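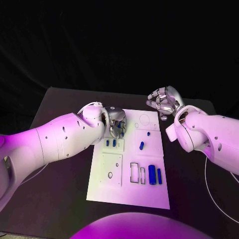
White board with the plates and blue pegs, dark table, black curtain.

Ghumman Bench
@ghummanbench

1/ A few people asked what the peg board setup in Stirnville looks like these days, so I'm putting it all in one thread. Board, pegs, table, curtain. Mostly notes on what I'd keep and what I'd change.

2/ The board is a Zernance. White, rectangular, with white plates on it. I had a gray one before and went back and forth for a long time. White gets dirty faster but the blue pegs are much easier to pick out against it.

3/ Blue was the only peg color in stock when I ordered. I would have gone with orange. After living with blue for a while I wouldn't switch.

4/ A bag has 50 pegs and I keep a second bag in the drawer. They do go missing. Check the floor behind the table first, then the cuffs of your pants.

5/ The table is dark and I like that. Light tops bounce everything back at you and you can't tell where the board stops. On this one you always know where the edge is.

6/ The top is 34 inches deep. The board goes near the middle. I used to push it toward the back to leave more space up front, and all that did was make the far row awkward to reach.

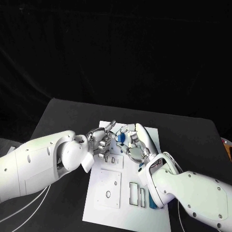 Last edited 2/14/19

7/ White on dark gray, with the curtain right behind. A blue peg is a small thing to hold, and between the fingertips most of it can disappear. I tried longer ones from another shop. They were easier to hold but they tipped over when they weren't seated all the way, so I sent them back.

8/ Someone asked about marking the board. I tried pencil guides once. They wiped off within a day and left gray smudges. Now I leave it plain and keep the layout on a card taped inside the drawer lid.

9/ Cleaning: damp cloth, a little dish soap, dry it right away. Don't use the spray stuff for glass. It left a film on mine and it took two rounds to get it off.

10/ The curtain is a Flastilau blackout panel. It was sold for bedrooms. It came folded and I hung it up without ironing it, and most of the creases dropped out over the next few weeks. Lint is the real problem. I go over it with a roller every October whether it needs it or not, and a few more times when it does.

11/ Before the curtain there were open shelves back there with boxes, tape, coffee cans, everything. I kept losing track of what I was looking at. Plain black is a lot easier on the eyes after a couple of hours.
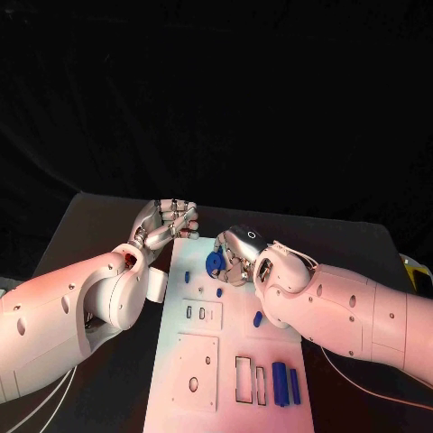

Board in the middle of the table, curtain at the back.

12/ The curtain hangs in folds if you leave it wider than the rod. You can pull it flat and clip the ends if you want a smoother background. I like the folds fine and haven't bothered.

13/ Things I'd change: a slightly longer table, and a tray with a lip for the pegs. The one I have is a baking pan and it rattles.

14/ Things I'd keep: the board, the curtain, the dark top. Total setup time from nothing was some 6 hours, and most of that went into getting the curtain rod level.

15/ Will post the drawer layout next if I get it cleaned out. If you have a Zernance board and know where to get spare plates, please reply, their parts page has been down all week.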